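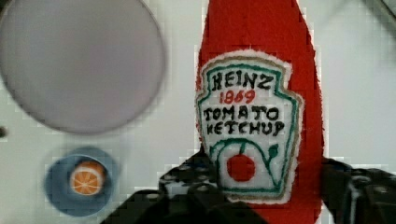
Soft ketchup bottle, Heinz, 1869 on the label.

A year of grocery receipts in one table

23/02/2018

The receipt data is now clean enough to write about. It covers January to January, 259 receipts, 3,359 line items, and three shops: Gronstead, Vrabec and the independent grocer on the main street in Zirkthorpe. I started it to answer one question, which was whether driving to Vrabec for the big shop saved us any money. Most of the work went into deciding what counted as the same product.

Capture came first. Thermal receipts fade, and they fade faster in a warm car, so I scanned each one flat on the day it came home. I tried optical character recognition for the first few weeks and dropped it. The error rate on the prices was tolerable, but the errors were of the worst kind: a 3 read as an 8 gives a price that still looks like a price. Typing a receipt by hand takes a few minutes. I typed them.

The table has one row per line item. The columns are date, shop, raw text, product, quantity, unit, price paid, shelf price and a flag for specials. The raw text column holds exactly what was printed, abbreviations included, and is never edited. Every correction goes in the product column. When I got a mapping wrong (and I had "CRM THCK" down as cream cheese for two months) the fix was a find on the raw text and a single replacement.

Mapping raw text to products is where a project like this gets stuck. My first attempt had a separate product for every brand and size, and the result was a long list with one or two purchases against each entry, useless for comparing anything. The second attempt was too coarse. "Cheese" is not a product if it includes both a kilo block of tasty and a small wedge of something blue. The third attempt settled at 70 products, defined by whether we would swap one for another on a normal night. Tinned tomatoes, whole and chopped, are one product. Tomato paste is another. Plain and self-raising flour share a line, although Elikem Owusu, who read a draft of this and bakes a good deal more than I do, disagrees and has said so in writing.

Unit price is stored per 100 g or per 100 mL and calculated from pack size, never copied from the shelf ticket. Shelf tickets switch units between neighbouring items often enough to be a nuisance — teabags per bag on one brand, per 100 g on the next. Eggs are per dozen. Produce sold by the each was weighed at home on the kitchen scales if I remembered, and left blank if I didn't. Blanks are excluded from the comparisons. I considered filling them with a typical weight and decided against it, as a capsicum in winter and a capsicum in summer are different objects.

Multi-buys took some thought. If the offer is two for a fixed price, the discount on most receipts prints as a separate negative line below the items. Left alone, that gives two items at full price and an orphan row with a negative amount and no product. I split the discount evenly across the items it applied to and deleted the orphan, keeping its text in a notes column. Loyalty credits are different. They come off the total, have no relation to any one item, and go in their own sheet.

Then there is shrinkage in pack sizes. A biscuit that went from one weight to a smaller one at an unchanged price shows up as a step in the unit price series and as nothing at all in the price series. You only catch it if the pack size is typed in fresh every time, which I was not doing until autumn. I went back through the cupboard and the recycling and recovered some sizes. The rest I've marked as assumed.

As for results, Vrabec is cheaper on dry goods by a margin that survives every way I have cut the data. It is not cheaper on milk, bread or butter, where the three shops sit so close together that the difference disappears into rounding. The grocer in Zirkthorpe is the dearest on packaged goods and the cheapest on potatoes, onions and whatever is in season, and was so in every month with enough rows to compare. Gronstead wins only on specials. At shelf price it was never the cheapest for any of the things we buy often, but its specials are deep and come round on a fairly regular cycle. Olive oil, laundry powder and coffee all follow it. If you buy those three only when they are marked down, and have the cupboard space, the Gronstead column looks a lot better.

The trip to Vrabec is harder to settle. Fuel is easy enough to cost. The saving on dry goods covers it if the shop is large, and doesn't if we go for a handful of things. We were going every week. We now go once a month with a list and pick up fresh food locally, and the petrol line in the household budget has come down accordingly.

The known problems: weights on deli items are as printed, and I have no means of checking the tare. Anything bought on holiday is missing. There is a gap of several days in spring where I lost an envelope of receipts, and I have left it as a gap. Quality is ignored entirely, so the cheaper rice counts as equal to the better rice, and at dinner it is not.

I'm carrying on for a second year with the same columns plus one more, for pack size as printed. The mapping sheet needs a column for the date each rule was added, too. I'll put up the blank version of the spreadsheet once I have taken our card details out of the notes.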